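Grastholm Pantry Boxes: your questions answered

What comes in a Grastholm box?
Every box holds dry goods and seasonings for one household. The larger size costs 26 pounds and the smaller one 20 pounds. Contents change through the year, so check the list on your order page.

Are the labels in English?
Not always. Many of our seasonings come in their original packets. The yellow pouch with the cartoon chef has 调味料 on the front in large blue characters, meaning seasoning. We can send a translated ingredients list for anything we sell.
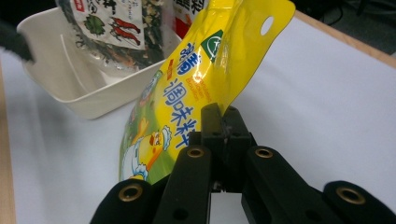
Can I choose what goes in?
You can swap up to two items before your order closes. After that we start packing and can't make changes.

How should I sort everything when it arrives?
Put the packets out on a table and check them against your list. A shallow tray is handy for anything you plan to use that week.

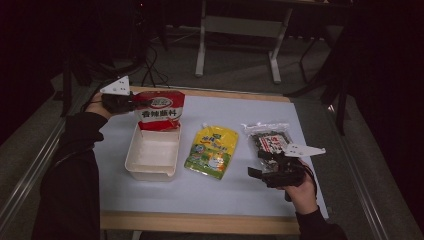 Red and white bag, white tray, yellow spouted pouch and a clear bag of dark dried food.

How spicy are the red packets?
Anything marked 香辣 is hot and fragrant. Start with half a teaspoon and add more to taste. If you'd like a box with nothing hot in it, tick "mild" when you order.

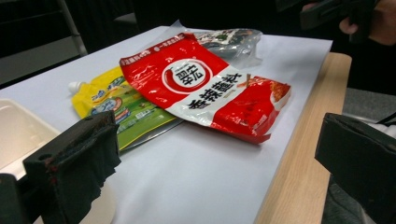
We can't refund a packet once it has been opened, but unopened ones can be returned within 40 days. Write your order number on the outside of the parcel.

Where do I keep opened packets?
Screw the cap back on spouted pouches and keep them upright in the fridge. Fold down foil packets and use a clip. Dried foods go in a cupboard, in a jar with a tight lid.
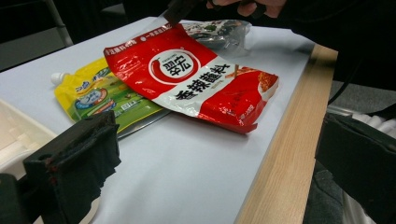 Red and white packet, with the yellow and green capped pouch to its left.

Do you deliver to Erau?
Yes, and to Stekel. For Koivisto, please choose the collection point at checkout.

Page last updated 7 July 2026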